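**To:** residents-kitchens list
**From:** Renato Huenchumán, Residential Services, Potitz House
**Subject:** Re: Egg boxes in the shared kitchens: closures, returns and part-filled boxes

Dear residents,

Thank you to everyone who replied to Raed Nassar's message on the egg boxes. His original text is quoted below for those who joined the list after it was sent. I will answer his points in order and then set out the arrangements that will apply in all shared kitchens from the start of December.

> **From:** Raed Nassar
> **Subject:** Egg boxes in the shared kitchens
>
> Dear all,
>
> I am writing on behalf of the residents on the Nic Aodha corridor. Since the pantry changed from the large cardboard trays to the small clear boxes that hold four eggs, we have had several questions that we have not been able to settle among ourselves.
>
> First, the closures. Some boxes reach our kitchen with clear tape over the front, some with colored bands, and some with both. A few residents cut the bands off and throw them away with the tape. Others put them back on. Are the bands meant to be kept?
>
> Second, part-filled boxes. When a person takes one egg for breakfast, may the box be left on the counter with the remaining three, or must it go back into the refrigerator at once? We have had boxes standing open beside the appliances at the back of the counter, and it is difficult to know whether they are in use or forgotten.
>
> Third, returns. The notice inside the pantry door says that empty boxes should come back "in good condition." Could Residential Services say what this means?
>
> I would be grateful for a reply that we can print and put up.
>
> Regards,
> Raed Nassar

**1. Closures**

The pantry closes each box before it goes up to the kitchens. The hinged lid on this type of box does not hold well when several are carried together in a crate, and in the first month we lost more eggs on the stairs than in the whole of the previous term. Tape was used from the beginning. The bands were added later, when the roll of tape ran short, and the two methods have existed side by side ever since.

Bands are to be kept. Please slip them off and leave them with the box, either looped around it or placed inside once it is empty. Color has no meaning. Several residents had understood one color to mark the older eggs, and I regret that this was not corrected sooner. The age of the eggs is shown on the crate label in the pantry and nowhere else.

Tape may be thrown away. Please peel it from the lid first and then from the base. Pulling upward from the base tends to crack the hinge.

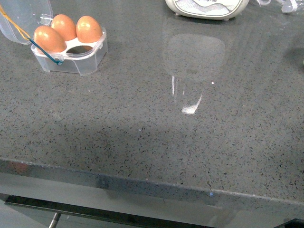
**2. Part-filled boxes**

A box may stand on the counter while a resident is cooking. When the cooking is done, any eggs that remain go back into the refrigerator in the same box, on the middle shelf, with the lid closed. Eggs should not be moved from one box to another in order to fill a gap, as the boxes in one kitchen may have come from different crates.

If an open box is found on the counter and the kitchen is otherwise unoccupied, any resident may close it and put it away. There is no need to write to the list to ask whose it is. Eggs from the pantry are held in common, and anyone who prefers to keep their own should use the named shelf and write their room number on the lid.

The question of the counters was also raised by two residents of the Urnance wing. The polished surface is level, but an egg set down on it outside its box will roll, and the front edge in several kitchens already shows wear. Please take eggs from the box one at a time and crack them over a bowl. Any spilled egg should be wiped up with warm water and the gray cloth before it dries. The cleaning contractor, Stelero, has asked that no scouring powder be used on these counters.

**3. Returns**

"Good condition" means that the box is rinsed, that the hinge is whole, and that no tape is left on the plastic. A cloudy or lightly scratched box is acceptable. A cracked one is not, and should go into the plastics bin under the sink.

The pantry issued 1,496 eggs to the kitchens last term. At the last check, 177 boxes had not come back. Many of these are likely to be in individual rooms, where I am told they are useful for storing beads and screws. Residential Services has no objection to a resident keeping one box, but would ask that the others be returned to the crate outside the pantry before the winter break. No charge will be made and no names will be taken. 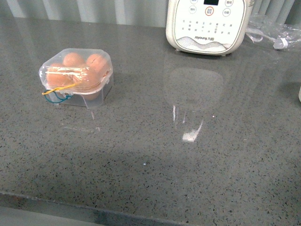
**4. Arrangements from December**

- Every box will be closed with bands only. Tape will be used where a lid no longer shuts by itself.
- A dish for spare bands will be placed in each kitchen beside the refrigerator.
- Boxes will come up from the pantry at 7:30 in the morning. Residents who need eggs earlier may collect them the evening before.
- Kitchens expecting to use more than five boxes for a shared meal should tell the pantry the day before.

The proposal to return to the large cardboard trays was considered. The trays cost less, but they do not fit the refrigerator doors on the Nic Aodha corridor and they cannot be rinsed when an egg breaks. We will therefore continue with the small boxes until the end of the spring term and look at the matter again then.

Mr. Nassar asked for a version that can be printed. Sections 1 to 3 will be sent to each corridor on a single sheet, and a copy will replace the present notice on the pantry door. Corrections should reach me before the sheet goes to print. Please reply to me directly and not to the full list.

Yours sincerely,

Renato Huenchumán
Residential Services
Potitz House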